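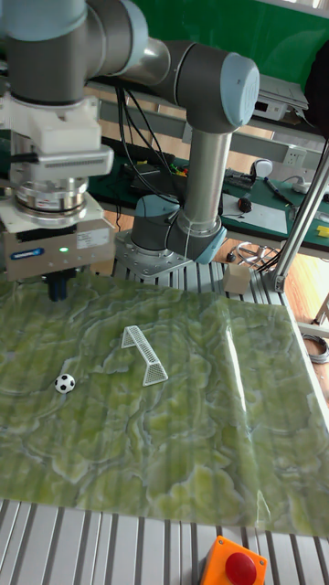
About Omby

We are a small firm in Fimirberg that helps other small firms decide whether they need a robot. Quite often they don't, and we say so. There are four of us, and between us we have sat through a great many sales demonstrations where everything went perfectly and the price was left to the end.

Omby started after one of those. The arm on show stacked boxes all morning, and when a visitor asked to try one of his own boxes he was offered a coffee. We still think it was a fair question.

So we hold open days of our own, with the lids off. The next is in November and doors open at 2. Last year 413 people came through, some to buy, some to argue and a fair number to get out of the rain.

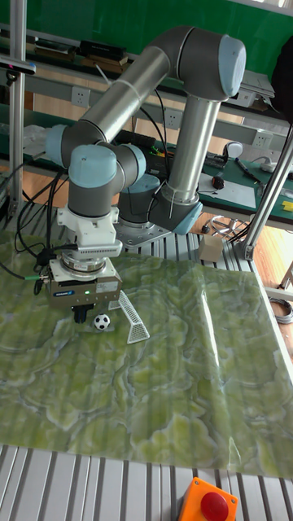
The football table: arm, gripper, ball and a very small goal.

The football table is the one visitors head for first. We have mixed feelings about it. A ball and a goal make a job anyone can follow, but a toy football is a long way from a tray of greasy castings, and a good afternoon on a table top tells you little about a wet Tuesday shift. Ask whoever is standing at the table how often it misses. Ask what happens if you move the goal. If the answer is a leaflet, ask again.
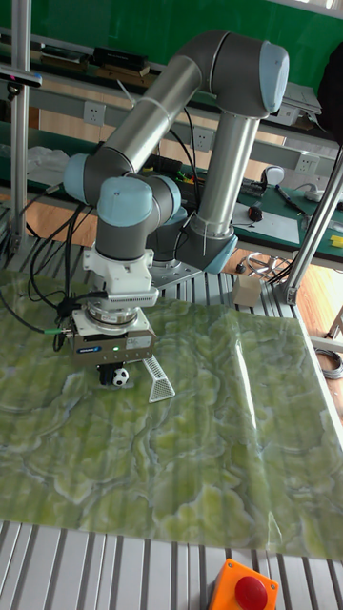 Soo-ah Seo wrote to us after the last open day that she had come for the football and stayed for the rows about money, and that she would have liked more figures and fewer chairs. She also thought we were too hard on small demonstrations, as her own works at Gollavach had learned a good deal from one before spending anything.

She may be right about that. We have put out fewer chairs. 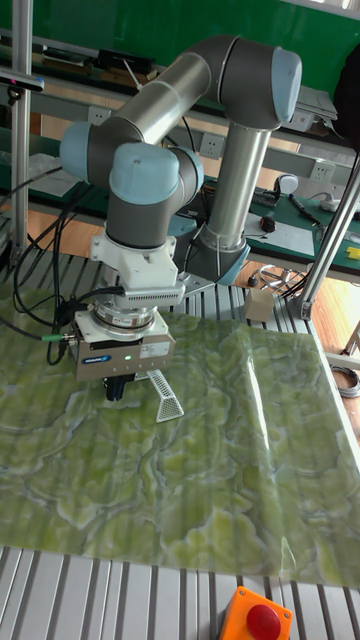 Omby Demonstrations Team, Fimirberg

The team is run by Embla Grønli. It sets up the tables, writes down the faults and keeps the fault book by the door, where visitors can read it. We don't take commission from anyone who makes arms or grippers. When a maker lends us kit, a card on the table says so.

We have now advised 23 firms. One of them, Noh, came to us wanting a robot and went home with a better trolley. They are still speaking to us – and they have asked about the robot again.

Entry is free. Bring your own box.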